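Writing a grasp check you can live with

Every lab has a gripping standard. In most it lives in Ozan's head, and Ozan is on leave until May. Ours at Laletar is one page, and yours can be too.

1. Name the object and the face that's up. "Wallet" covers a multitude of sins.

2. Say where the fingers go, using a feature anyone can find: a snap, a seam, a corner. "Near the middle" will be interpreted creatively.

3. Set the closing speed before the force. We cap soft goods at 24 millimetres per second — slow enough to be dull, and dull is the colour of safety.

4. Look at the wrist view before you close. If the fingertips aren't on either side of the feature you named, back off and start over. Nudging doesn't count as starting over.
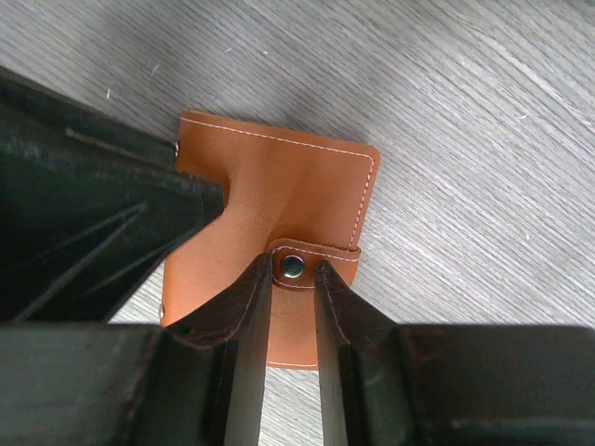
Card holder, snap side up. Reference feature: the snap button, between the fingertips.

5. Log the misses too. Giuliana went through 200 of our old entries and found a success rate that would embarrass a brochure.

6. Initial the sheet. A tick could be anyone's.

Review the page after 600 grasps or one good argument.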